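## 4. Trying the kit on everyday tidying

We come now to the part of the evaluation that we had most looked forward to, and which, we will admit, also took up far more of our afternoons than we had planned for. The Pala kit is sold by Asent as a complete two-arm package for small labs: a pair of matching arms, two grippers, the cabling, and a year of access to the vendor's teaching software. The sales material speaks warmly of "household-ready" use, and since most of the groups who write to us asking for advice are interested in exactly that, we wanted to give the kit a household sort of job and see how it felt to live with over several weeks.

The job we settled on was clearing litter from a table into a bin. It sounds humble, and it is, but it asks a good deal of a gripper. A crushed bottle has no two sides alike, a paper cup will fold if it is squeezed with any enthusiasm, and a small battery likes to roll away just as the fingers come down on it. We recorded 300 episodes, all taught by hand in our ordinary working room (Figure 6), with desks, cords and colleagues left where they usually are. An earlier round, carried out in September with the Gagnon kit, had used a curtained-off corner, and several readers of that report wrote to say, very kindly, that their own rooms looked nothing like it. They had a point.

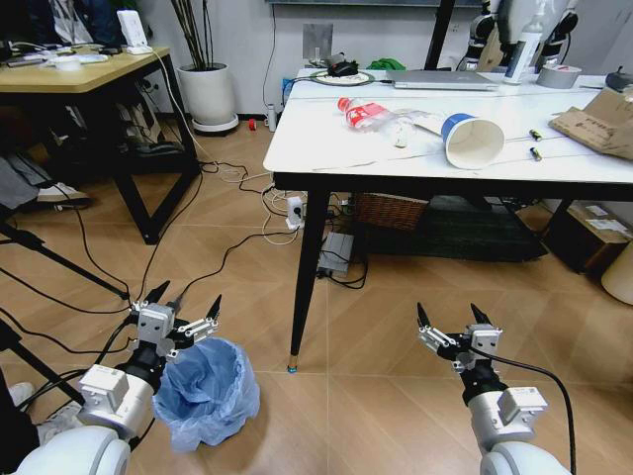

**Figure 6.** The tidying task. Both grippers are open; the litter lies on the white-topped table, with the lined bin beside the left arm.

Each episode began with the arms in a resting pose and ended when the operator judged the table to be clear or gave up on it. We kept the failed episodes, as they turned out to be the more useful ones when we sat down to talk about the product. Our operators found the bottle the friendliest item by a wide margin, and even the newest among them could manage it before lunch on the first day. The cup came next, provided one took it by the rim. The batteries were another matter altogether, and we spent many happy and unhappy hours on them. The pointed fingers are a real help in getting hold of something so small, but they leave very little room for error in the approach, and an operator who was a hair off to one side would usually push the battery along the tabletop and have to start again.

Out of the 300 episodes, 13 had to be thrown out for reasons that had nothing to do with the litter, most often a dropped connection between the arms and the teaching software. Asent's support desk answered all of our messages within a working day and sent us a revised driver, after which we lost no more episodes in this way. We mention it because a smaller group, without anyone on hand who enjoys reading log files, might have lost a week to the same trouble.

We would also like to say a word about setting up, which buyers tend to ask about before anything else. Unpacking, mounting and calibrating the pair took us four hours, a good part of which went to cable routing. The cables supplied are sturdy and generously long, and we were glad of the length, though anyone planning to walk around the arms while they are running should think early on about where the slack will go. The Brutska kit, which we discuss in Section 5, comes with clips for this purpose, and we would be pleased to see Asent put a handful of them in the box. The printed manual covers calibration well but passes over cable routing in a single paragraph, so we have put our own notes on the subject in the appendix.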